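Plosow demonstration study: progress report to Brandale, May

We promised you 2000 usable demonstrations by the end of the grant. We have 201. The gap is less alarming than it looks, as most of the spring went on getting the hand-held grippers to agree with Studero about where they were.

Flower arranging is the current task – chosen by Deisy Londoño, who has now watched more of it than most florists. 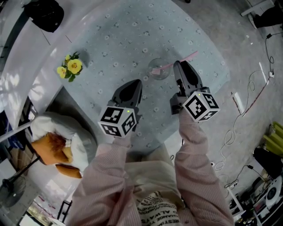

Why show the task by hand when we already have remote control?
It is quicker. A new demonstrator needs 5 minutes of practice with the hand-held grippers, against most of a morning on the remote rig.

Remote control is still used for checking. Of the 6 task variants in the plan, two are finished and a third would be if Lemma stopped rejecting recordings in which the markers vanish for a moment. We have asked demonstrators to slow down. They have agreed, and carried on as before.

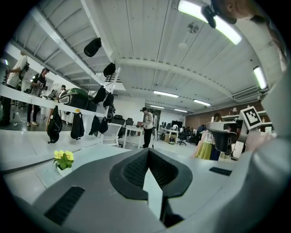
Figure 2. Gripper view of the shared work area, marker at right.

Spending is on plan apart from replacement finger pads, now around a tenth over. Next period: the remaining variants, a second shift of demonstrators and a first training run.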